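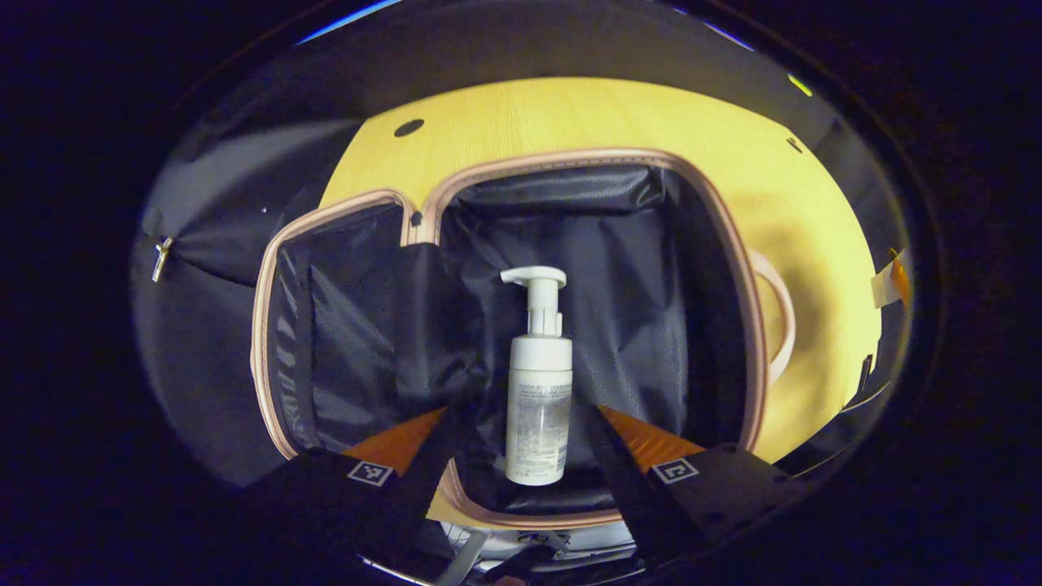 Marlies Brunner

Carkell Hand Gripper Kit: Frequently Asked Questions

We get the same questions by email most weeks, so I have put the answers on one page. It covers the Carkell kit as it ships now, with the second version of the finger pads. If you bought yours before July, the parts marked "older kits" apply to you.

What is the kit for?

You hold it in your hand and do a job with it: pick up a bottle, put it in a suitcase, close a drawer. The camera on the tool records what the fingers do. The recordings are then used to train a robot arm that carries the same fingers. You don't need to own the arm to make recordings, and a good share of our customers don't.

What comes in the box?

The hand tool with both fingers fitted, one spare pair of ribbed grip pads, the camera mount, a charging cable, a sheet of spare markers and a printed setup card. The camera is included in the full kit. It is not included in the Carkell Basic, which is meant for labs that already have one.

How much does it cost?

The full kit is $849. Shipping inside the US is included. Orders of two or more kits to the same address can be invoiced, and you can ask for that in the notes field when you order.

What can it pick up?

Most things you would pick up with two fingers and a thumb. Pump bottles, cups, folded shirts, tools with a handle and small boxes all work. The fingers open to 8 centimeters. Anything wider has to be held by an edge or a handle.

Thin, flat things on a hard table are difficult. A bank card or a single sheet of paper will usually need to be slid to the edge first. We would like to improve this, but there is no new fingertip planned at the moment.

Can it hold a smooth bottle?

Yes. Grip the lower part of the body and keep the two pads at the same height. If one pad sits higher than the other, a round bottle tends to tip as you lift it. Squeeze until the bottle stops turning and then stop squeezing. Harder is not better with a soft plastic bottle, and you may set off the pump.

Is packing a suitcase a good first task?

It is a fair second task. Start with moving a cup from one side of a table to the other until your recordings pass the checker. After that, packing is useful because the target is deep and has walls, and a dark lining is a good test of your lighting. Place upright items before soft ones, and open the lid all the way back so that it doesn't knock your wrist.

We have a packing task sheet that you can download with the software. It lists a starting layout, the order of items and what counts as a finished attempt.

What are the square markers on the fingers?

The software uses them to work out how far the fingers are open. Both markers need to be clean and flat. If one is scratched or lifting at a corner, replace it from the spare sheet. Wipe the surface with alcohol, let it dry, line the marker up with the printed edge and press from the middle outward. Then run the finger check again from the menu.

Don't put clear tape over a marker. The shine causes more trouble than the scratch did.

Why does the video look bent at the edges?

The lens is very wide. It has to see the fingers and a lot of the table at once, and straight lines near the rim come out curved. The software knows the shape of the lens and corrects for it where that matters. Please don't crop or straighten the files yourself before uploading them, as the checker will reject them.

The black border around the round picture is normal too.

How much light do I need?

An ordinary room with the ceiling light on is enough for most tables. Dark insides are the usual problem: bags, suitcases, ovens, deep drawers. Add a lamp from above and a little to one side. Avoid a lamp right behind the tool, where your own hand will throw a shadow onto the thing you are reaching for.

How many recordings should I make?

For one simple task with one object, we suggest 70 good attempts as a starting set. Move the object between attempts. If you put it back on the same spot each time, the arm will learn that spot and not much else. More objects or more rooms will need more recordings, and there is no fixed number I can promise.

Should I delete the attempts that went wrong?

Keep them, but mark them. There is a button on the handle for this – press it twice after the attempt and the file is tagged. Some people train with the failed attempts left out and some find them useful for testing. Once deleted, they can't be brought back.

Which robot arms does it work with?

We supply finger mounts for the Riedl arm and the Hirkosov arm, in both sizes. The mounts are sold separately. For other arms we can send the drawing of the bolt pattern, and you can make your own plate. We can't check that plate for you or tell you whether your arm will carry the load.

Do I need to write code?

Not for recording or checking. The desktop program handles both. To train on the files you will need someone who is comfortable with a command line. Customers who don't have such a person often use Nudik, who take our file format as it is and do the training as a paid service. Their prices are on their own page and we don't get a cut.

How long does the battery last?

Plan on 2 hours of steady recording. It charges from any USB-C charger. You can record with the cable plugged in, though the cable gets in the way when you reach into things.

The fingers squeak. Is something broken?

No. Older kits had a dry bushing on the slide at the base of the fingers. One drop of light machine oil on each side of the rail will fix it. Keep the oil off the pads. If the squeak comes with a grinding feel, stop and write to us.

How do I clean the pads?

Warm water, a drop of dish soap and an old toothbrush along the ribs. Let them dry fully before you use them. Lotion, foam and cooking oil all build up between the ribs and the grip gets worse slowly, so you may not notice until the tool starts dropping things. Replace pads when the ribs look flat at the tips.

Can I return it?

Within 30 days, if the tool still works and the parts are all there. Opened spare pads can't be returned. Write to Girish Joshi at the support address first, so he can give you a return number. Boxes that arrive without one sit on a shelf until we work out who sent them.

Search the help pages
Type a question or part number
Go

Comments

dkessel
The oil tip worked, thanks. Mine had been squeaking since I got it. Would be nice to have it on the setup card.

Paula T.
Is the $849 price the same for Canada? The order page only shows shipping for the US.

Marlies Brunner
Paula, the kit price is the same. Shipping and duty are extra for Canada and we quote them before you pay.

workbench_ro
I'd argue with the starting set. We did our packing task with that number and the arm was fine with bottles but hopeless with socks. We ended up doing double for anything soft. The checker also flagged a few of our files for low light inside the bag – a desk lamp on a clamp fixed it.

Girish Joshi
Double sounds reasonable for socks. I'll add a note to the packing task sheet.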